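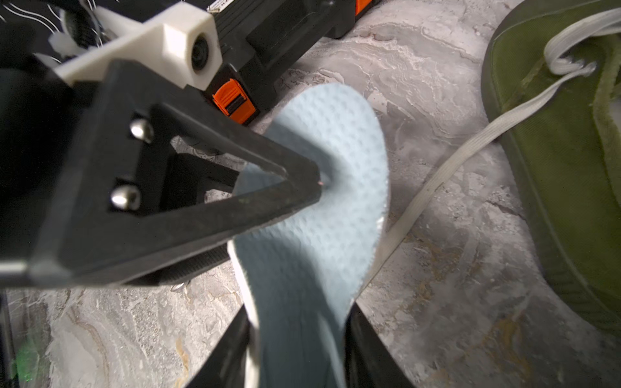 Can a machine do one boring chore start to finish yet?
General Discussion > Robots and Automation
19 replies, 1,925 views

heelstrike_dan
Okay so my brother-in-law says we'll all have a robot putting away our laundry before his truck is paid off. I fix shoes and luggage for a living, small counter, 14 years at it, and I'm on the other side of that argument. Take insoles. You pull the old one, you bend the new one so it'll go down the throat of the shoe, you slide it to the toe, then you let go at the right moment and press the heel flat. My hands do it while I'm talking to a customer about parking. I want to see a gripper do it on a canvas sneaker with the laces flopping all over the place.

mopbucket77
Depends what you mean by "do it." Holding the insole? Sure. They've been able to hold floppy stuff for a while if you give them the right pads. Getting it in without it folding under at the toe is a whole other thing, and I can't even do that half the time lol

torque_and_tea
I work second shift at a packing plant, Westano line, and I'll say what I always say in these threads. The arm is fine. The arm has been fine for years! What kills you is stuff that isn't where it was last time. A box is a box. A shoelace is in a new place every single time you touch the shoe.

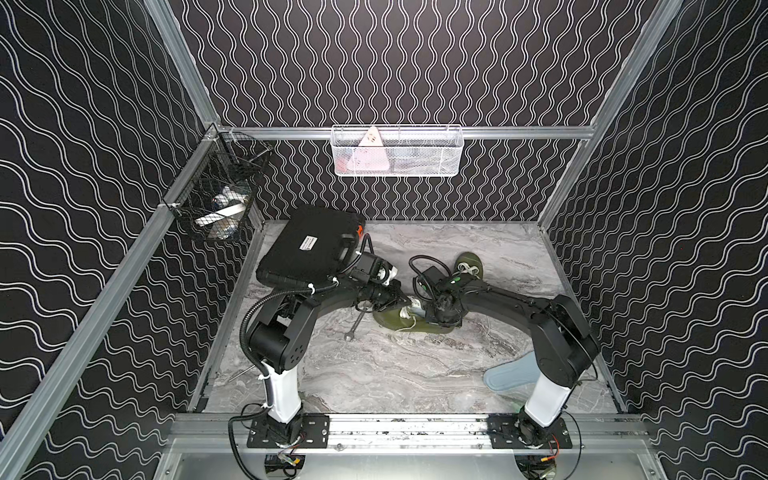 Last edited by torque_and_tea at 9:42 PM

Look at what's down there on one bit of floor. A green shoe lying on its side, the other one back behind the right arm, a pale blue slipper, a wrench, a big black carry case, plus baskets up on the walls. That's a pretty normal amount of mess for my garage and it's a LOT for two arms. They have to not whack each other, not whack the case, and keep those white laces out of the fingers.

heelstrike_dan
See, that's my bench at closing time minus the coffee. And a shoe on its side is the worst way to start. First thing I do is stand it up and open the tongue, before I even think about the insole.

quietvac
I'm gonna disagree with both of you a little. Two arms is exactly how you solve it - one pins the shoe, the other one feeds the insole. You use two hands, Dan. Give your left hand a day off and see how fast you are.

heelstrike_dan
Fair. My left hand is the smart one, too. It's the one that feels when the heel has bottomed out. Does the machine feel that, or is it only looking?

quietvac
Looking, mostly, on the cheaper setups. You can get some idea of force from the motors. I had a Jidateck kit arm on my desk for a winter and it could tell when it hit the table, and that was the limit of its sensitivity. It squashed a lot of paper cups.

mopbucket77
my Divier vacuum can't tell a sock from a rug so I'm with Dan on this one

torque_and_tea
Vacuum's a bad comparison though. It has no hands. People keep judging the whole field by the thing that gets stuck under their couch.

mopbucket77
It's the one I paid for, so it's the one I'm judging

lacedup_lou
Hi, longtime reader. I used to be at Śliwiński, the shoe repair place, back when they tried to automate the gluing. The gluing part worked great (really great, super even bead). What it needed was a person standing there loading every shoe in the same position, so we went from 2 people gluing to 2 people loading. The owner loved showing it to visitors. I'd say chores at home have the same problem, and you don't have anybody to load.

heelstrike_dan
Lou, that's it, that's my whole argument and you said it better. Setup is the chore. Wiping the counter takes me a minute and clearing the counter takes me ten.

quietvac
But that's an argument about machines that can't see. The ones with a camera right by the fingers don't need the shoe lined up first. Slow, yes. I'd let one take half an hour on my hall closet while I'm asleep and I wouldn't care how slow it was.

lacedup_lou
I'd care if I heard a wrench hit the floor at 3 AM - but okay, slow is fine at home. On a shop floor slow gets you sent back to the warehouse.

torque_and_tea
Agree with Lou on the shop floor. For home I'd go with picking stuff up and dropping it in a basket, that I'd believe soon. Insoles, tying laces, anything with a sleeve, I'm not holding my breath.

heelstrike_dan
I'll take that back to my brother-in-law. Baskets yes, insoles no. He's going to say he won.

quietvac
He kinda did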